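Grelline opens its bench cell to outside shops

Repair and recycling shops that want to try robot-assisted computer work without buying a cell can now book one by the day. Grelline has put its Clumden bench service on offer to members, starting in September. The first slots are on Thursday mornings, and each booking gets the arm, the gripper, the slotted table and one parts fixture printed to suit the job. 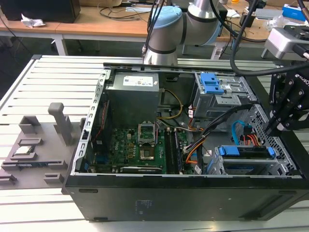

Grelline sells the service mainly for desktop PCs, where the same model comes through the door by the pallet. Jui-lin Tse, who runs the bookings, asks for one sample machine ahead of time so the fixture can be drawn up around its parts. For a Dell tower laid on its side with the panel off, the fixture stands to the left of the case, with raised blocks and slots of different sizes and a post rising out of it. Small parts rest in the slots, so the arm has a known place to go for each one. Shops that bring a second model pay for a second fixture.

A day costs $180, plus $40 for each extra fixture. Printing takes up to 14 days, so plan for that. The price covers 2 hours of setup with Fikri Simanjuntak, who teaches the pick points and checks the reach into the drive bays. Cables are the slow part of any tower and he would like to hear about odd routing before the day.

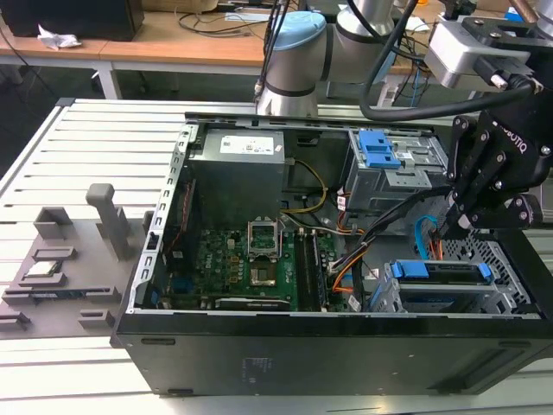

Shops keep the program files after the booking. They load into Yen, the same software Stevmont uses in its training room, so anyone who took the spring course will know the screens. Grelline does not handle data wiping, and drives go home with the customer.

To book, write to Jui-lin at the Clumden office with the model number and how many machines you expect to bring. Parking is at the rear of the building.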